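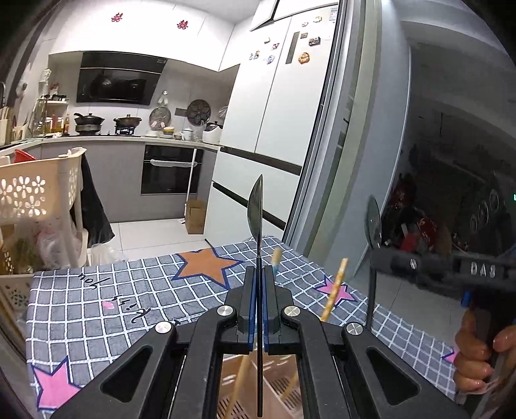
Figure 3. Utensils at the dining table: a knife and a spoon held upright, with chopsticks and the pink slatted holder.

4.2 The table as a storage place

In most of the Sellstead homes, the small utensils used every day were kept in more than one place. Drawers held the spare sets. The pieces in regular use stood in an open holder, either on the counter or on the dining table. The home in Figure 3 belongs to the second group. Knife, spoon and chopsticks were all handled at the table, over a checkered cloth, with the range hood and upper cabinets behind.

We coded each utensil by the place where it was picked up and the place where it was put down. Across the Sellstead and Ullano homes this gave 327 entries. Six were dropped because the put-down place could not be agreed on by both coders, leaving 321. An item that went back into the same holder was coded as returned, even if it stood in a different slot. An item laid on the cloth was coded as resting. We did not separate resting items by how long they stayed there, which is a limit of the coding scheme.

Long, thin items caused the most trouble. Chopsticks are stored in pairs but are often moved one at a time, and a single stick on a patterned cloth is easy to overlook. Following Fogh, we treated each stick as its own item until both members of the pair were back in the holder. Spoons and knives were simpler to code, as each has a clear top and bottom and is seldom mistaken for anything else.

4.3 Items that share the surface

A dining table used for storage is rarely used for utensils alone. The Tellbridge checklist, which we adapted for this study, allows 10 categories of tabletop object, and we found that 5 of them covered nearly all of our entries: utensils, dishes, cloths and mats, cord or string, and bags. The remaining categories were kept in the form but are not discussed further.

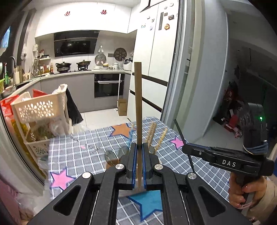
Figure 4. Wooden sticks, light blue string and a clear round dish on the same tablecloth, with the storage rack at left.

The string in Figure 4 was coded under cord, and the star-shaped mat under cloths and mats. The rack beside the table was recorded separately as standing storage. Racks of this kind mattered more than we expected in August, when the main round of visits took place. Several households used the lower shelf for plastic bags and the upper basket for whatever had last been cleared from the table — a habit that made the rack and the table hard to treat as two places. Where an item was moved between them, both positions were entered and the move was marked as local.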